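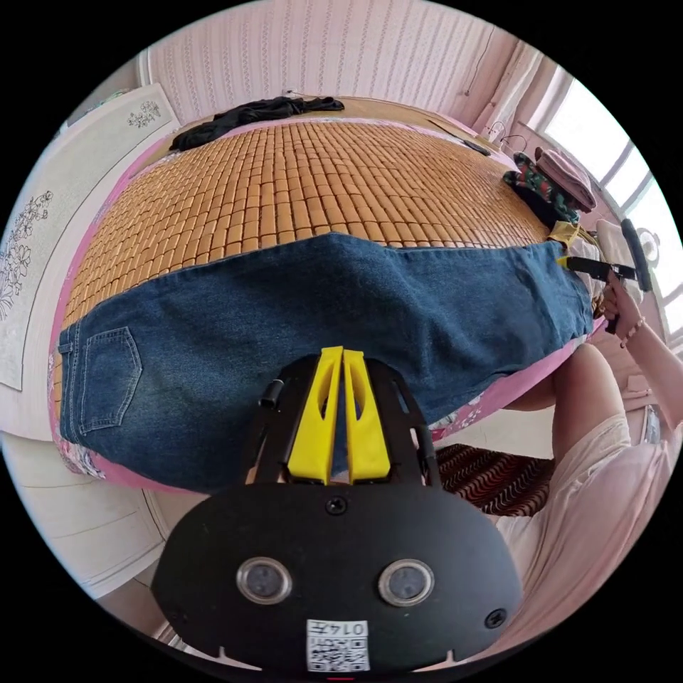
寝室のデニムたたみ 竹マットの上で

夏物と秋物を入れ替える時期の、寝室での作業をまとめたページです。今回はデニムだけを扱います。シャツとニットは別のページに分けました。

場所はベッドの上です。夏のあいだは花柄のシーツの上に竹のマットを敷いていて、寝るとき以外は作業台の代わりにもなります。床に座ってたたむより腰が楽で、丈の長いものも一度に広げられます。居間のテーブルも試しましたが、ジーンズの裾が端から落ちるので使わなくなりました。

竹マットについて

小さな竹のタイルをつないだ型のマットです。表面が硬いので、布を手で押さえたときに沈みません。敷布団やマットレスの上で直接たたむと、押した部分だけへこんで折り目が斜めになりやすいのですが、竹の上ではまっすぐに折れます。

タイルの列は縦横がそろっているため、ものさしの代わりになります。ジーンズの脇の縫い目を列に合わせて置き、そこから折り始めると、左右の幅を測る必要がありません。

気をつけるのは、金具の引っかかりです。ファスナーの引き手やボタンがタイルのすき間に入ると、つないでいる糸を傷めることがあります。ファスナーは上げて、ボタンも留めてから広げます。後ろ側を上にしておけば前の金具が下になるので、マットの上を引きずらず、持ち上げて置くようにします。

たたむ前

洗って乾かしたあと、すぐにはたたみません。腰まわりとポケットの袋布は乾くのが遅く、表が乾いていても中が湿っていることがあります。ポケットに指を入れて確かめ、冷たく感じるものは椅子の背に戻します。10月に入ると日が短くなるので、午後3時を過ぎたら外には出さず、室内に掛けます。

ポケットの中身もこのときに見ます。うちで多いのはレシートと硬貨です。以前、リップクリームを入れたまま洗って袋布に染みが残ったことがあり、それからは洗う前とたたむ前の両方で見るようになりました。

次に全体を広げ、しわを伸ばします。アイロンはかけません。裾から腰に向かって手のひらで押していき、最後に股の部分を平らにします。股は布が重なって厚いので、急ぐとここだけ三角に盛り上がります。 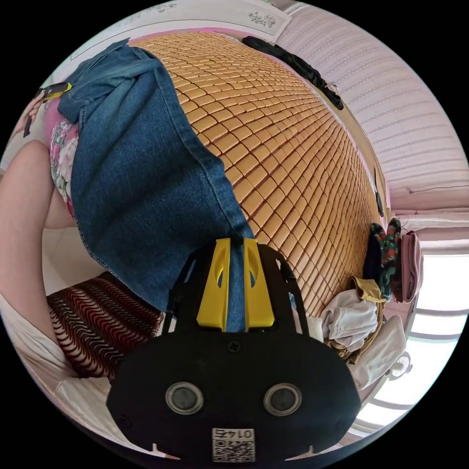
竹マットに広げたデニム。折れたところに沿って色が少し薄くなっている。

色落ちの見分け

デニムは同じ場所で折り続けると、そこだけ線になって色が抜けます。膝の裏や腿の付け根のように、はいているうちにできる筋は気になりませんが、たたみじわの筋は横にまっすぐ入るので目立ちます。

対策として、折る位置を季節ごとに変えています。春にしまうときは三つ折り、秋は四つ折りにします。位置が2センチずれるだけでも、筋の濃さはだいぶ違います。濃い色のものほど差が出るので、買ったばかりの一本は折らずに掛けておくこともあります。

棚の中で色が移ることもあります。濃紺のデニムの上に白いシャツを重ねて、襟の裏が青くなったことがありました。今は濃い色のデニム同士をまとめ、黒い服はその隣、白い服は別の段に入れています。

たたみ方

わが家の手順は次のとおりです。

後ろポケットが見える向きで広げる。
左右の脚を重ね、股の出っ張りを内側へ折り込む。
裾を腰の少し手前まで持ってくる。腰にぴったりそろえると、あとで厚みが出すぎる。
さらに半分、または三つに折る。
最後に上から押さえて空気を抜く。

股の出っ張りを先に折り込むと、全体が細長い四角になります。省いても棚には入りますが、立てて並べたときに隣のものが押されて倒れます。引き出しに寝かせて入れる家なら、省いてもかまわないと思います。

長さの違うジーンズが混ざっている場合は、仕上がりの幅を一番短いものに合わせます。長いものは一回多く折ることになり、厚みは出ますが、引き出しの中で高さがそろうので取り出しやすくなります。
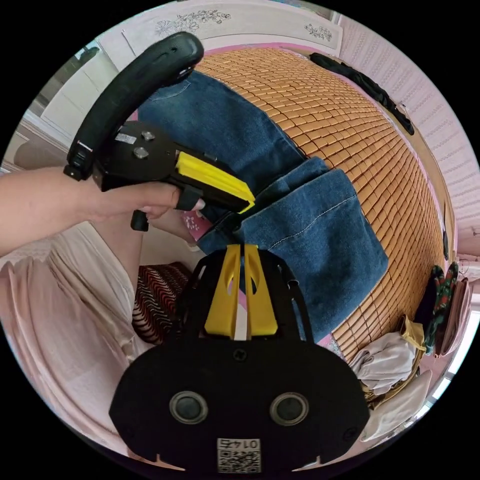
厚手のものは、脚を重ねたところで一度手を止めます。重なった部分は布が何枚にもなり、そのまま折ると外側だけが引っ張られて、内側にしわが寄ります。外側の脚を指一本分だけ長めに出しておくと、折ったときに端がそろいます。薄手や伸びる生地では必要ありません。

ストレッチの入ったものは反対に、引っ張りすぎに注意します。しわを伸ばそうとして縦に引くと、手を離したあとで縮み、せっかくそろえた端がずれます。上から押すだけで十分です。

デニムのスカートも考え方は同じですが、裾が広がっているぶん、先に両脇を内側へ折って長方形を作ります。前にボタンが並んでいる型は、ボタンの列に折り目がかからないようにします。

しまう場所

たたんだデニムは、クローゼットの下の段に立てて入れています。仕切りはBondelの布箱で、一箱1347円でした。底に板が入っていて、ジーンズの重さでも形が崩れません。ふたはないので、ほこりが気になる季節は上に薄い布をかけます。

その前に使っていたのはTruroのかごです。通気はよかったものの、編み目の角に縫い糸が引っかかることがあり、今は帽子とベルト入れに回しました。深さのある大きな箱は3064円と値段も高く、一度見送っています。深いと下のものを忘れるので、浅い箱を二つ並べるほうがうちには合っていました。

防虫剤は綿だけの段には入れていません。ウールと同じ段にする場合だけ、端に一つ置きます。湿気取りのほうは必要で、北側の壁に近い箱には紙の小袋を底に敷いています。

はかなくなったもの

たたみながら、来年もはくかどうかを決めます。迷ったものはその場ではき、座ったときに腰が苦しければ外します。膝が抜けたものは、庭仕事や掃除用として裾を切ることもあります。

切った裾は捨てずに取っておきます。Barbosaの布用接着剤で裏から当てれば、ポケットの底の小さな穴ならふさがります。洗濯を繰り返すと端からはがれてくるので、よくはくものは縫ったほうが長持ちします。当て布は表の色と合わせなくても、裏側なら目立ちません。

竹マットの片づけ

デニムが終わると、マットも片づけの時期です。固く絞った布でタイルの列に沿って拭き、風の通る日陰に立てかけて半日置きます。直射日光に長く当てると色が変わり、つなぎの糸も弱くなります。

デニムの細かい糸くずはすき間に残るので、拭く前に裏返して軽くたたいておきます。掃除機を使う場合は、先にブラシを付けます。

たたむときは、くせのついている向きに合わせて折ります。逆に折ると糸に力がかかります。しまう袋は、買ったときのものが破れたのでSkadurance の布団袋を使っています。少し大きめで余りますが、口を折り返してひもで結べば収まります。ベッドの下に平らに入れ、上に重いものは載せません。

次のページは、冬用の敷きパッドと毛布です。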